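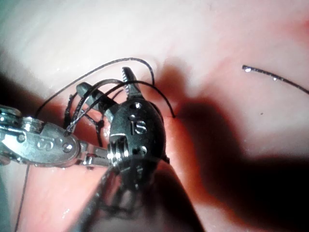

Senga Innes
11 January 2019

Thread on our wrist-view suturing work, since the write-up is finally out of internal review. The short version: a policy that predicts gripper motion relative to the current gripper pose did much better than one that predicts absolute pose. The long version follows.

1/ Task. Interrupted sutures on a synthetic tissue pad, two instruments. We split each suture into phases: needle pickup, needle drive, extraction, knot, tail handling. Each phase is scored separately. A failed phase ends the attempt.

2/ Data. 200 demonstrations, all from one operator (Ermelinda Seixas). We chose one operator on purpose. Earlier runs with mixed operators gave us demonstrations that were all fine on their own and inconsistent together, mostly in which way the thread was wrapped for the first throw.

3/ The platform is cable driven. That matters more than anything else in this thread. Joint encoders sit at the motor end, so the reported tip position and the real tip position disagree, and the disagreement changes with load and direction of travel. Go to the same commanded pose from the left and from the right and you get two different places.

4/ If you train on absolute poses, the network learns that error as though it were part of the task. Restart the system, re-home the arms, and the error is different. The policy then reaches confidently for a point beside the needle.

5/ Relative actions mostly avoid this. Over a short horizon the error is close to constant, so it cancels. We predict a chunk of future motion, each step expressed in the gripper frame at the start of the chunk. Then we run part of the chunk, look again, and predict the next one.

6/ Naming, for anyone reading the code: Gurkero is the policy, Wirkora is the logging and replay tool. Wirkora is older and has worse documentation. Sorry.

7/ Why wrist views at all. The endoscope gives global context, but depth at the jaw is poor. Whether the needle is clamped at the right place on its curve is hard to judge from a distance. Close up it is a much easier call, and it drives everything in the phase after it.

8/ The cost is occlusion. At close range the other instrument can hide a good part of the work, and thread crosses in front of whatever you care about. Dropping the endoscope and keeping only the wrist views made knot tying worse. Dropping the wrist views and keeping only the endoscope made pickup worse. We kept both. 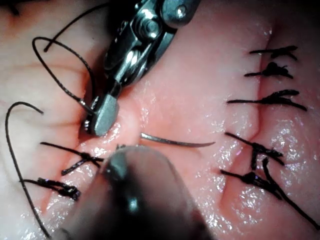 Cinzia Bianchini: Did you try absolute poses with a calibrated correction on top? We got a fair amount out of that on our own arms.

9/ Replying to Cinzia in the thread so it stays together. Yes. We fitted a correction model on 500 random poses per arm. It helped on the day it was fitted. After re-homing it had to be fitted again, and the gain over raw absolute poses was mostly gone until we did. If your arms are stiffer than ours it may hold up longer.

10/ Evaluation. 20 attempts per phase per condition, with the arms re-homed between conditions. Needle start position came from a fixed printed list, the same list for each condition. Renata Alarcón scored from recordings without knowing which policy was running.

11/ Pickup and drive: relative beats absolute by a wide margin. Extraction: relative is ahead, smaller gap. Knot: relative is ahead, but both are bad enough that I would not read much into the ordering. Tail handling: no difference we can defend. 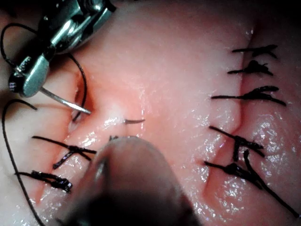
12/ The commonest failure in the drive phase is needle rotation in the jaw. Contact at the tip turns the needle a little, the policy keeps following the arc it had in mind, and the exit point lands off to one side. Longer chunks make this worse. Shorter chunks make the motion jerky. We settled on 298 ms of execution before re-planning, a number that comes from our control loop timing and nothing deeper.

13/ The commonest failure in the knot phase is slack. A loop that was open when the chunk was predicted has closed or drifted by the time the jaw gets there. We have no explicit thread model. Baltasar Ulloa is trying a thread-tracking input under the name Idstead; early runs only, no numbers yet.

14/ Limits. One pad type, one needle size, one operator, one pair of arms. A synthetic pad does not bleed or move with breathing. Nothing in these results says anything about use on patients, and we are not proposing that.

15/ Also a limit: our phase boundaries were labeled by hand. Two labelers disagreed most often on where extraction ends and the knot begins. We kept the earlier of the two labels throughout. The other choice gave slightly lower knot scores for all conditions and the same ranking.

16/ Code for the action conversion is in the Amato repository, in the folder called frames. Check the quaternion order before you use it. It is scalar first, and the logging tool writes scalar last. The converter handles our logs but will not warn you about yours.

17/ Demonstrations will go up once Wirkora exports them without dropping the last chunk of each file. I am aiming for September.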